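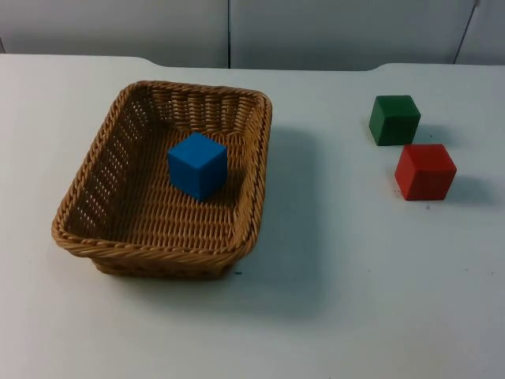
A white tabletop against a gray wall.

Tuesday, June 10, 2025
By Clementina Meireles
2 min read

The Well Man

Sulik wanted $3,780 to find water, and he wanted it before he left the truck.

"Half," said my aunt.

"The stick doesn't work for half."

I laughed. He didn't. My aunt went inside for the coffee can.

We had lost the old well in the spring. The drilling company in Sandoval had gone down 600 feet and sent us a bill and a handful of gray dust in a bag. So now we had Sulik, whose hat was too clean for his line of work.

He walked the east field with his eyes shut. I walked behind him with mine open. He stepped over every gopher hole.

"You can see," I said.

"The ground tells me."

"The ground told you there was a hole?"

He stopped by the dead pear tree and the stick went down hard. I had been watching his thumbs, and his thumbs did it. I told my aunt that at supper.

"Your uncle planted that tree," she said. "He always said it was wet there."

"Then we could have dug there for free."

"I wouldn't have."

They started drilling that Friday. I sat on the fence with a book and did not read it. At 116 feet the sound changed, and one of the men shouted something, and my aunt put her hand flat on her chest. I kept thinking about the tree - how anyone driving up our road would see it first, the only one in the field.

Sulik had already gone on to Fluvano. He had another widow there.

3 comments

dustyroads
So was there water or not??

Tostasik
I read it as mud. My grandfather paid a man like this twice.

L. in Ohio
Don't buy the aunt giving in that fast. Liked the thumbs.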